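The Hem of the Matter

07/11/2024
By Thilini Seneviratne
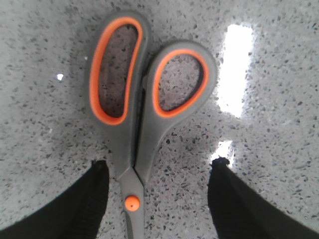 Shorts should have been offered from the start, Drikent told the league meeting, and it was a bit rich to call it a favour now. I wrote that down word for word, partly as I agreed with it and partly as the biscuits had run out and there was little else to do with my hands.

The matter before the meeting was what women in the Wikmont Hockey League are allowed to wear below the waist. You may have assumed this was settled. The men's section settled theirs in a single line of the handbook, which reads "shorts, club colour". The women's section has a page and a half. It covers pleats, it covers the depth of the waistband, and it has a whole paragraph on what may be worn under a skirt in cold weather, written by somebody who has plainly never stood in goal-side mud in a crosswind.

It came to a head in July, at the pre-season tournament, when four of our second team turned out in the same shorts the men wear. Same supplier, same colour, same slightly wonky badge. The umpire was very decent about it, let the match go ahead and then filled in the form, as umpires must. Three weeks later the club had a fine of £200 for "irregular dress". The men's thirds, who played on the next pitch with one lad in swimming trunks, heard nothing at all.

We appealed. The appeal cost £25 less than the fine, a price I can only think was set by someone with a sense of humour.

The argument for skirts, as far as I could follow it, is tradition and "presentation". Presentation came up a good deal. The league would like more people to watch women's hockey and seems to feel that knees are the way to do it. I would have thought a kick-off time other than nine on a Sunday morning might help, or a mention on the fixtures poster, where the men's first team have a photograph and we have an asterisk. The asterisk leads to a note saying "see website". The website, when I last looked, had our results from the spring before last.

To be fair to the league, they had done some homework. A survey went out to every registered woman player and 598 sent it back, a splendid return for anything involving a link in an email. More than half said they would wear shorts at least some of the time. A good number said they liked the skirt and would be keeping it, thank you, and I am one of them (pockets, since you ask — mine has a pocket). Several of the younger ones wrote that they had nearly packed it in at fourteen over what they had to wear. That part was read out quickly.

McGrath, from the chair, wondered aloud whether players might find the choice confusing. There was a pause. We are trusted to understand the penalty corner rules, which changed twice while I was learning them, so I think we can manage a drawer with two things in it.

The vote was carried by a wide margin. From the start of next season women may wear a skirt or shorts in club colour, and teams needn't match. Girls' sides are covered too. The fine stands, apparently, as the shorts were irregular at the time, even though they are regular now. The club has written again. I will report back when I am a pensioner.

Anyone wanting shorts should give their size to their captain before the winter break. They come up small. The men have known this for years and kept it to themselves.

Comments

Pitchside Jo: Fourteen years in that skirt and I never once got a say. Put me down for two pairs, large.

Cludska: I'm on the skirt side but glad it's a choice. Does the paragraph about cold weather leggings go as well, or do they still have to be navy?

R.T., second team: One of the four here. Would do it again. Would also like my share of the £200 back.

Old Left Half: Nine on a Sunday is the real scandal. Nobody's knees look good at that hour.

Contact the newsletter | © Wikmont Hockey League Players' Newsletter | Back to top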